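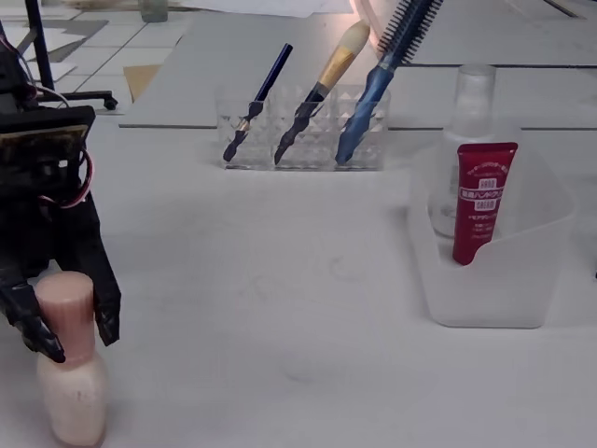

I bought the Fumeck brush holder in December, when my old cup for brushes broke, so I have now used it for more than half a year. It is clear acrylic with three compartments, and the outside has a diamond pattern which catches the light nicely on a white table. I keep one brush in each compartment. A thin brush leans a little to the side, and so does the one with the round cream-white head, but I have not seen the holder fall over. Cleaning is the weak point. Powder goes into the corners and I need a cotton bud to remove it.

Price was 14 pounds with delivery. For this money I expected a softer edge at the top.

Later I ordered also the Sukon box from the same shop, Janjua, for bottles and tubes. It is lower and has frosted walls, so fingerprints are less visible than on the clear one. Three things stand in it in one row, a peach-coloured bottle, a red and white tube and one more, and I can take any of them by the top. The tube stands on its cap with the crimped end up, as I prefer, and the box keeps it straight.

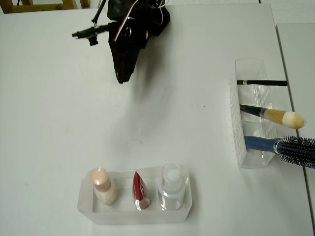
Delivery took 4 days and nothing was scratched. I would buy the frosted box again. The brush holder I would buy only with a discount.

July 14, 2018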